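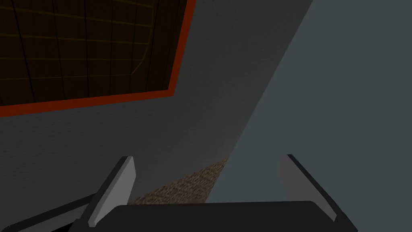 2021-07-06

Wrist camera comparison in sim, continued from the March notes. Arm model and kitchen unchanged. Two controllers under test: Skusano (Nizar's impedance loop) and the stock position controller in Jukmont. Gripper is the plain parallel-jaw model, jaws commanded fully open for all of today.

Set the camera update to 20 Hz, controller at 2000 Hz. First attempt had the camera at 22 Hz, left over from Mercedes' config, and the timestamps drifted against the joint log. Discarded those runs. Config now checked in under porkari/wrist.

Main complaint so far is the lack of anything to track when the hand gets near a large plain surface. The grey textures have grain but very little contrast, and the feature matcher drops out well before contact distance.

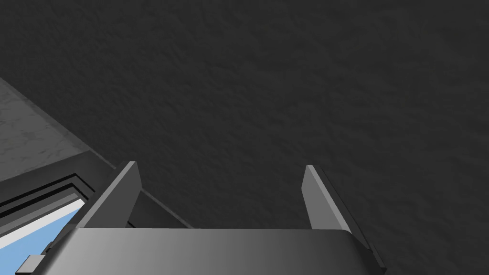
Once it drops out, Skusano holds the last good pose and creeps. Jukmont stops dead and throws a fault, which I prefer for logging but Rozália does not, as she has to restart the episode by hand. Three restarts this morning.

Tried masking the fingers out of the matcher input. Helps a bit. The housing edge was being picked up as a static feature and pulling the estimate towards zero motion. The mask is for open jaws only – it will need redoing per jaw width, or generating from the joint value. Jomar has a script that may do this. 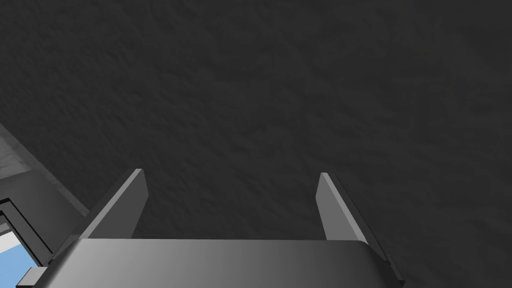 Wrist view, jaws open, dark surface ahead. Light blue patch at lower left.

Coloured areas like the blue one are worth keeping in view where the approach allows it. Asked Diane whether the wrist mount can be rolled 3 degrees without upsetting the Pan calibration. No answer yet.

To do:
Rerun Jukmont with fault timeout raised
Finger mask from joint value (Jomar)
Same approach with the depth channel on, both controllers
Delete the 22 Hz logs from the shared drive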